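Call for Participants: Cilto Student Robotics Project, Household Tidying Track

The Cilto project is accepting applications from students for the coming term. The work concerns two-finger grippers and cloth. Participants operate the arms, record runs, label the results and maintain the hardware. Selected participants join one of 3 teams and remain with it through the end-of-term trial in February.

Background

The task is stated simply. A garment lies somewhere in a furnished room. The arm must locate it, grasp it, lift it and release it over a container. Rigid objects were handled in the first phase of the project and are no longer part of the work. Cloth is harder. It has no fixed shape, the same garment rarely presents the same grasp point twice, and a grasp that looks sound from one camera may hold only a single fold.

Teams work from two views: one at the wrist and one from higher up. Both streams are recorded for every run, and the labels must agree across them. The wrist view is used to judge the quality of a grasp.

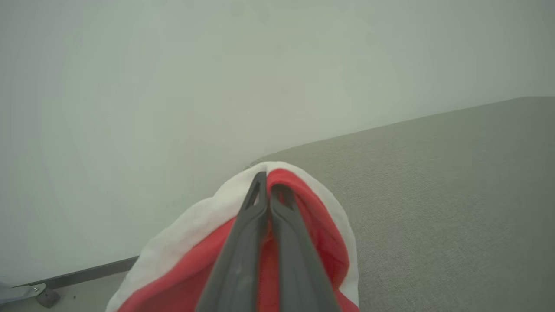

Wrist view: red and white fabric held between the gripper fingers.

The current data set, named Travlow, contains 169 labeled runs. Each run is divided into approach, close, lift, carry and release. A run is rejected if either stream has missing frames or if the operator has entered no start position. Failed grasps are kept and labeled as failures. Applicants should expect labeling to take up more of their hours than driving the arm.

The upper view is used for placement. The operator or the control program must bring the open gripper over the opening of the container and account for fabric that hangs below the fingertips. Release height is logged on each run.
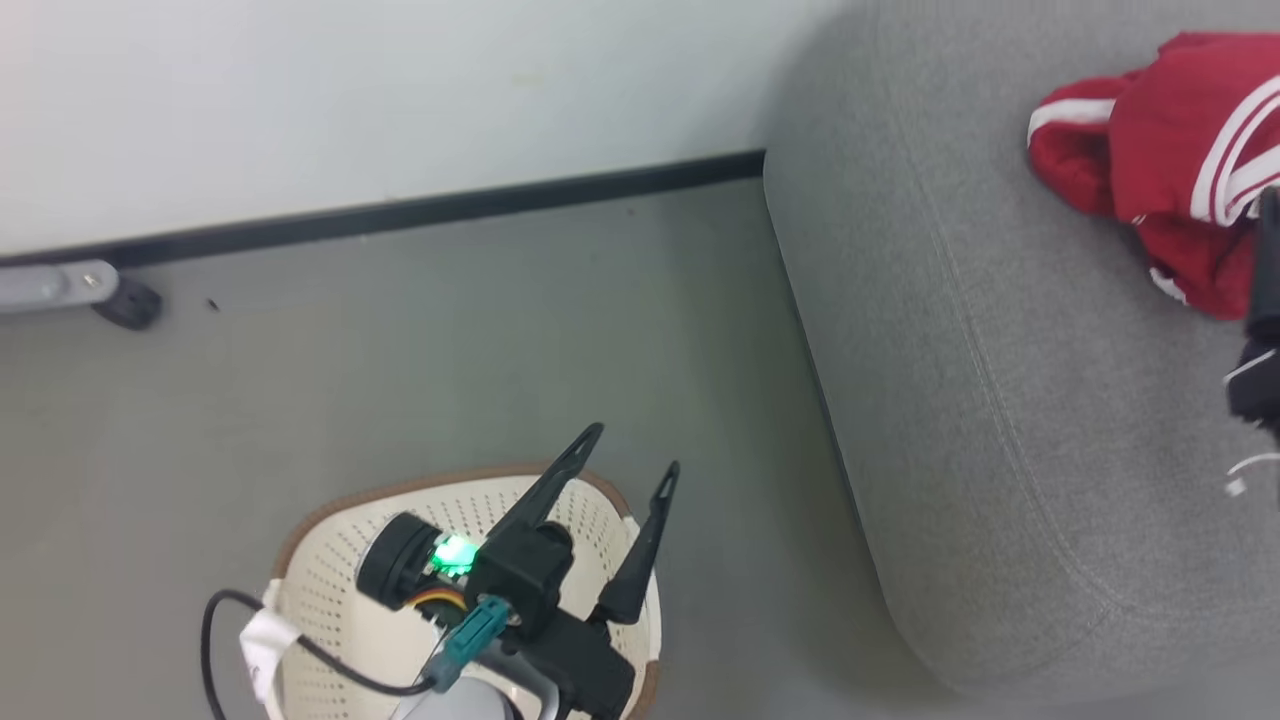 Upper view: open gripper over the basket, red garment with white stripes on the gray seat.

Duties

Operate an arm in supervised sessions, 5 hours per week.
Label recorded runs according to the Travlow guide.
Check finger alignment, cable routing and connectors before each session and enter the result in the log.
Write and test small changes to the grasp routine in Direll, the control software used by all teams.
Submit a written report at the end of term, no longer than 7 pages.

Requirements

Enrollment in any technical or science program, second year or later.
Working knowledge of Python.
Ability to read a simple wiring diagram.
Availability for the full term. Partial terms cannot be accommodated.

Experience with robot arms is useful but not required. A safety session is held in the first week and must be completed before an arm is powered on.

Compensation

Positions are unpaid. Course credit may be available and must be arranged with the applicant's own department before the term begins. Travel to the Lagos trial site is covered for the team selected to present.

How to apply

Send one page stating relevant coursework, preferred duties and weekly availability, together with a short code sample of the applicant's own work. Group applications are not accepted; teams are assigned by the project. Applications close at 5 p.m. on the last working day of the month. Applicants on the short list will be asked to label one recorded run as a test.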